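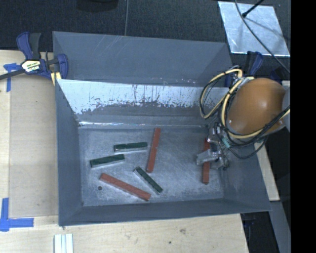
Green ones and red ones, in the big gray bin.

I have been meaning to write about the quilt for months, and every time I sit down to do it I end up out in the sewing room with the quilt itself, which I suppose is the better use of an evening. But it's December, the light is gone before supper, and my shoulder has asked me (not very politely) to take a few days off from the machine. So here we are, and I've got a pot of tea and the good chair.

Some of you will remember that my aunt left me her fabric. What I may not have said is how much of it there was. Aunt Fern sewed for 68 years and as far as I can tell she never threw away a piece bigger than a playing card. It came to me in suitcases, in a hatbox, in two pillowcases tied at the neck with ribbon, and in one very heavy trunk that my brother-in-law carried up the stairs while saying things I won't repeat. For the first year I just opened the lids now and then and smelled it. Cedar, and a little bit of her hand cream.

It was Miyuki Takeda who got me moving. She runs the evening sewing group over on Tanner Street, and she has a way of asking what you're working on that makes you want to have an answer. I told her I had enough fabric to bury a person and no idea where to begin. She told me to pull out two colors I'd never get tired of looking at and leave the rest in the trunk until spring.

Well, that took me three weeks. I'd have said blue, if you'd asked me. Our kitchen is blue, half my closet is blue. But when I laid everything out on the guest bed, what I kept going back to was a dark green (a wool, from a coat I remember her wearing to church) and a red like old brick that had been dining room curtains in the Brusova house. I remember those curtains so well! My cousins and I used to wrap ourselves up in them and spin until the rod came down. You put that red next to that green and it's like walking up to her front door.

Now, anyone who quilts is already shaking their head at me, and you're right. You aren't supposed to mix a coat wool with a curtain cotton. They shrink differently, they press differently, and the wool is so thick at the seams that I broke a needle on my first evening and another one the evening after. I did it anyway. I steamed the wool hard before I cut anything, I pressed the seams open, and I went to a longer stitch, and it has mostly behaved itself. There's one corner that puckers. I have decided to love that corner.

The pattern is plain old rail fence, long strips sewn side by side and then turned this way and that. I wanted something Fern would have recognized from across the room. She didn't care for fussy patterns. She once looked at a prizewinner at the county fair, all tiny points and curves, and said, "That poor woman," and went to find the pie.

I was at block 21 when Hiyori Hamada came to stay with us, and she was very kind about it and also pointed out that I'd sewn four of them with the strips in the wrong order. I had been admiring those blocks all week. We sat at the dining table with two seam rippers and the radio on and took every one of them apart, and she told me about her grandmother, who mended everything with red thread on purpose, so that you could see who had looked after you. I've thought about that a good deal. When I put those four blocks back together I used a bright red thread in the bobbin, and if you turn the quilt over someday you'll be able to find them.

So that's where things stand. The top is more than half done. I haven't settled on a backing, though there's a gray flannel in the trunk that keeps catching my eye, and I'm torn between tying it and quilting it by hand. Tying would be quicker and I think the wool would be happier. Quilting it by hand would take me until the next time the peonies bloom, but I do like having something in my lap in the evenings, and the dog likes having something to sleep under.

If any of you have backed a wool and cotton top with flannel, please tell me how it came out, even if it was a disaster. Especially if it was a disaster! And Joanie, I did find your pinking shears. They were in the hatbox. I'll bring them over when the roads are better.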